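Cup handover set, two grippers — README

Status: usable, not tidy. Read the known problems part before you train anything on it.

What this is

Recordings of paper cup handling with hand-held grippers, done to compare finger pads and opening widths before we pick a pair for the Pralness arm. Two grippers per take, one passes the cup, the other recieves. No arm in the loop for any of this. Arm takes will go in a separate folder once the mount is sorted.

Recorded at the Clatville bench over a few afternoons in November. Same table the whole time, nobody moved the lights as far as I know.

How many

300 takes started
233 kept

The rest got dropped for sync loss, dead battery, or take stopped early. Dropped takes are not in the download. Failed grasps ARE in the download, don't confuse the two. A failed grasp is a good recording of a bad result and we want those.

Folder layout

takes/ — one folder per take, numbered. Numbers have gaps, see above.
calib/ — camera calibration, one file per gripper. Use the right one. They look the same and are not the same.
pads/ — notes on which pad was on which finger, by session.
bad_sync.txt — leftover from the first pass, ignore it.

Each take folder has video from both grippers, finger opening over time, a pose track, and a label file. Video and opening share a clock. Pose has its own clock and an offset you have to add. The offset is in the label file, field name is off_pose. Units are milliseconds. An old version of the loader read it as seconds, which gave very exciting plots.

Pad setups

4 setups in total:

A — fabric pads, fresh
B — fabric pads, worn
C — bare plate, no pad
D — rubber strip, Stodex brand

A and B are the same fabric. B is just what A turns into. We switched the label from A to B when the surface got visibly scuffed, so that's a judgment call and the border between them is soft. If you need a clean split, drop the last session of A.

C was mostly there as a floor. Cups slide on bare plate, more so if you come in at an angle. D holds best but leaves the cup stuck to one finger on release, and then the receiving side gets a tug. You can see it in the pose track as a small kick after open.

So far B looks fine for cups. Wasn't expecting that. Would not assume it carries over to anything heavier.

Handover types

rim_to_wall — passer holds at the rim, receiver closes on the wall
wall_to_wall — both on the wall, one above the other
base_first — cup comes in base toward the receiver, tilted

base_first is the hard one. The receiver camera sees mostly the base disc and not much wall, so depth guesses from video alone are poor. Also the person holding the receiver tends to open very wide and then close late. If your policy learned to hesitate, look here first.

Sample view, receiver camera:

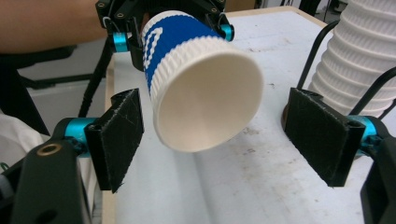
Receiver fingers open, cup held at the rim by the other gripper, base toward camera.

Labels

Done by hand, one pass, spot checked on a Thursday and then never again. Fields:

pad — A, B, C or D
type — see above
result — ok, slip, drop, crush
t_contact — first touch by receiver, video clock
t_release — passer fully open, video clock

crush means the wall folded and stayed folded. A dent that popped back is ok. t_contact is the weakest field. Worn dark pads against dark housing, hard to tell when the finger is really touching. Treat it as good to a few frames and no better.

Known problems

- White cup on white table. Automatic masks leak into the tabletop, worst near the base. Hand masks for a small subset only, folder masks/ if it uploaded.
- Smudges on the table get picked up as features by the tracker. Mostly harmless. Sometimes it locks onto them and the pose looks way too calm.
- Cables come into view on a lot of takes. Not masked out.
- Spare cups standing near the work area. A cup detector will fire on those too, so filter by postion or by opening width.
- People's forearms are visible in places. No faces in the kept takes, we checked for that one properly.
- Finger opening drifts over a long session. Re-zero was done at the start of each session and not in between. Correct with the closed reading in the label file if you care about real widths.
- Pad setup D has far fewer drops than the others but also fewer takes. Don't quote the rates against each other without looking at counts.

Loading

Use the loader in the Sarantis tools repo, anything after the offset fix. Point it at takes/ and give it the calib folder. It skips missing numbers on its own. If it complains about a missing opening file, that take was copied badly — tell us which one and we'll re-export.

Not included

Force data. No force sensing on these fingers. Closing effort from the opening curve is a guess and we'd rather you didn't publish it as force.

Todo

- second label pass on t_contact
- arm takes, same cups, pads B and D
- decide if C is worth repeating (probably no)
- rename off_pose to something a human would understand
- fix typos in pads/ notes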